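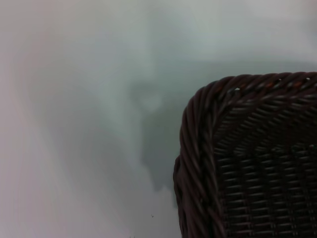 Weighing is a tax on the seller's time, Enda Dunne wrote in response to my March column on market scales, and a fixed price per piece costs the customer nothing. I disagree with the second half of that sentence.

A fixed price per piece works when the pieces are close to uniform. Eggs are graded before sale, so the dozen is a reasonable unit. Pears at a farm stand are not graded, or are graded by eye, and two pears from the same tree can differ in weight by a third. The customer who arrives early takes the larger ones. The customer who arrives at noon pays the same price for less fruit. The seller's take is unchanged, which explains why sellers rarely see a problem.

The time argument deserves a fair hearing. At the Terkstead market I timed 18 sales at a stand that weighs and the same number at a stand that does not. The weighed sales took over 10 seconds longer on average. That is a real cost on a busy morning. Most of it, however, came from the arithmetic and the change, and very little from the scale itself. A price-computing scale removes the arithmetic. Prices set in round amounts per pound remove much of the fumbling for coins.

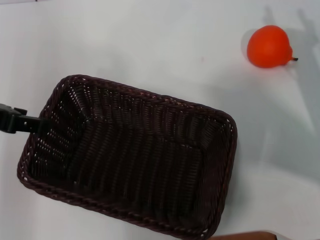 A dark wicker basket and a pear on a white tabletop.

Selling by the basket is often offered as a compromise. It is the weakest of the three methods. A basket is a measure of volume, and the volume of fruit it holds depends on how the fruit is stacked. If the basket has no stated capacity, two stands can post the same price and sell different quantities, and the buyer has no means of comparing them.

My proposal is modest. Stands may sell by piece or by basket if they wish, but each sign should also give a price per pound, worked out from a sample weighed that morning. The sample takes two minutes. Small stands - those with a single table - could share one scale at the market entrance. Terkstead already owns the scale. It is kept in the office, and the office is locked until nine.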